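Dendora Makers Board > Builds > Grippers and end effectors

Thread: Hand-held parallel gripper, fingertip compliance and strap pickup

sekar_o
Posted 2022-01-07

Starting a thread for the hand-held pair so the notes stop getting buried in the Liserstead arm thread. We have two built, same finger geometry on both, and the job at the moment is folding a striped garment on a bed with two operators, one tool each.

State of things:
Fingers printed in yellow TPU, oval cutout through the face. Infill 30 percent. The first set at 45 was too stiff at the tip and skated off fabric.
Trigger linkage is the Kitatmont pattern with the pivot moved 6 mm back.
Slotted frame unchanged since August.

Open problem is thin material. A bunched fold is easy, the fingers close on it anywhere. A strap lying flat on a bedspread is another matter. The tips have to get under it, and with a soft mattress below they push the whole surface down before they catch an edge.

faizal_l
Have you tried a chamfer on the inside of the tip? Mine are cut back at 10 degrees and they get under a dish towel on a hard table. No data on anything softer.

sekar_o
Chamfer is on the list. I would like to keep the pad area flat for the last part of the closure, or a strap rolls out sideways when you lift. Bedroom setup below, same cloth in all three.

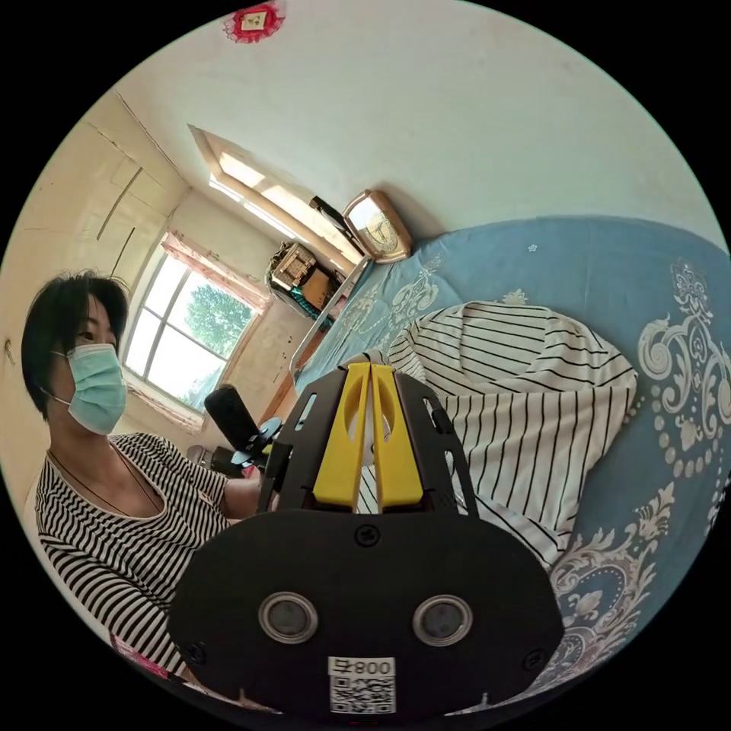
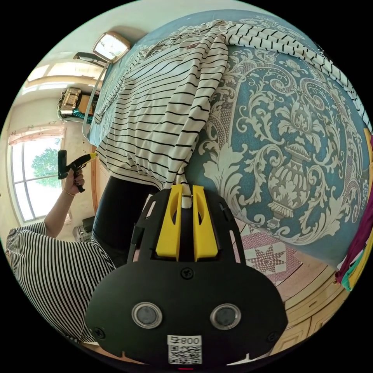 The middle one has the strap between the tips.

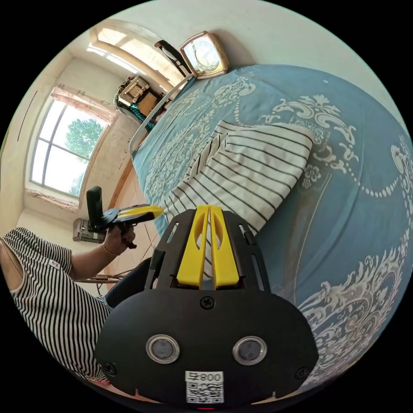 Tirta Simanjuntak: I would leave the fingers alone and look at the linkage. With the pivot moved back you lose force at the end of the stroke, right where a thin strap needs it. Measure closing force at a 1 mm gap before you print anything else. A luggage scale and a loop of cord will do.

sekar_o
Fair. I have force at half stroke only. Will measure at the end.

faizal_l
Disagree with Tirta. Force at the end matters for holding. Sekar's complaint is about getting the tips under the strap in the first place, and no amount of closing force fixes that on a mattress. It's tip geometry.

Tirta Simanjuntak: Both stages use the same fingers. If you thin the tip to get under, you also soften it, and then it splays at the end of the stroke. I had that on the Ong clone and went through 6 sets of fingers before I put a spring scale on it. The numbers should come first.

marlina_y
Is the second tool doing anything during pickup? On our pair we stopped trying to scoop. One tool pins the cloth a hand's width back from the strap, the other comes in nearly flat from the side. The cloth puckers a little and the strap stands up off the bed. Works with blunt tips.

sekar_o
It's pointed at the cloth but not pinning. Each operator has been working their own side. How far back do you pin on knit? Most of this garment stretches.

marlina_y
Closer in for knit. If you pin too far back the stretch takes up the motion and you get no pucker. Also stop pressing straight down, come in at an angle.

tove_hviid
Separate point. TPU on polyester gets slippery once the tips are polished from use. Scuff the pads with 180 grit across the closing direction. Redo it when they go shiny.

faizal_l
Scuffing wears the layer lines off and then you have nothing. Print the pads with the seam side inward and leave them.

tove_hviid
I've been scuffing one pair since August and there is plenty of material left. Depends on your wall count, I suppose. Mine are solid for the first few layers.

sekar_o
Three walls here. I'll scuff one tool and leave the other as control, then swap operators so it isn't only a grip style difference.

Order of work, then: closing force at 1 mm on both tools, Marlina's pinning method with the existing tips, then one set with the 10 degree chamfer. 30 attempts each on the strap, same bedspread. I'll post the counts in this thread.

Tirta Simanjuntak: Log the trigger position at contact too, if you can get it off the encoder.

sekar_o
No encoder on these. I can put tape marks on the trigger.

Tirta Simanjuntak: Tape is fine.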